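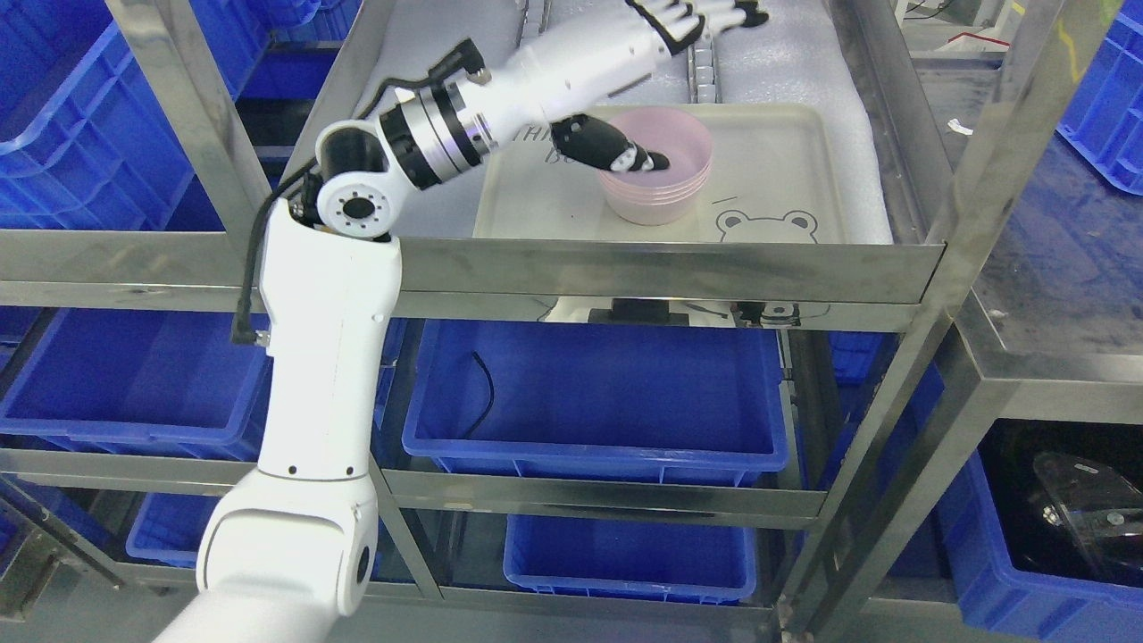 Household Tasks and Machines: An Update for Members

Members have asked on several occasions whether a machine can yet be trusted with the ordinary work of a kitchen or a stockroom. The Jultley Institute has followed the question since the spring program opened in May, and the present item gives the position as our staff understand it. A fuller account will be placed in the reading room when the program closes.

The short answer is that a machine can do some of this work, slowly, under supervision, and in a room that has been set up with care. It cannot yet be left alone with a sink of dishes.

The program has confined itself to a small group of chores. These include taking a bowl from a stack, moving it from one place to another, and returning items to a shelf. They were chosen by Bergþóra Mogensen, who directs the Institute's work on domestic tools, after a survey of 203 member households. Respondents were asked which jobs they would hand over first. Putting away dishes ranked above folding clothes, and well above cooking, which many members said they would prefer to keep.

Nested bowls present a particular difficulty. Thin plastic bowls cling to one another, and a hand that takes hold of the top rim may bring up two or three together. A person notices the extra weight and shakes the lower ones free with hardly a thought. A machine has to be given some means of noticing, and then some means of correcting the mistake. Over the first part of the program the staff recorded 901 attempts at lifting a single bowl. In 396 of them the bowl was lifted alone and set down in the intended place without help. The remainder include attempts that were stopped early by the operator, and members should not read the figure as a count of dropped dishes. 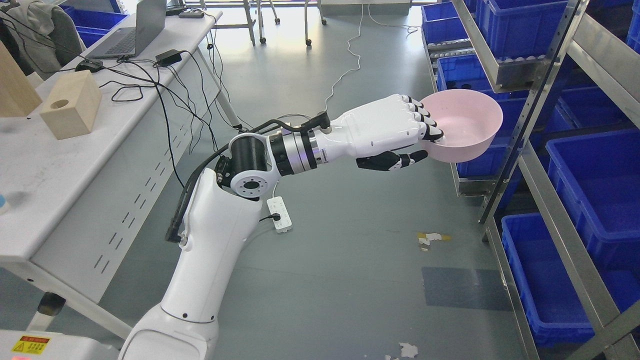 Holding the bowl is a separate matter from lifting it. Fingers over the rim with a thumb underneath will serve for an empty bowl, but the same grip would be a poor choice for one with soup in it. Ms. Mogensen's group has therefore kept all trials to empty dishes. Work with liquids is planned for a later stage - no date has been set.

The position on the shop floor is somewhat better. Ilham Mansour, who advises the Institute on storage and supply, visited two firms during the program, Masura and Bouazza. Both use machines to move closed bins between fixed points, and both report that the arrangement is dependable so long as the bins are of one size. Neither firm has yet given over the picking of loose parts, which is still done by hand. In her report to the Institute, Ms. Mansour observed that "the bin is easy and what is in the bin is hard," and she recommended that members with small workshops wait before making any purchase.

The Institute shares that view with regard to the home. Speed remains a concern, as does cost, and a household shelf is seldom arranged the same way two days in a row. Members who are approached by sellers are advised to ask for a demonstration using their own dishes.

An open session will be held in the Tellon Room on Monday at 4 p.m. Seating is limited to 15, and members should reserve a place through the front office. Written questions may be submitted in advance.

This site uses cookies to remember your preferences and to measure readership. By continuing to browse, you accept our use of cookies. Accept | Manage settings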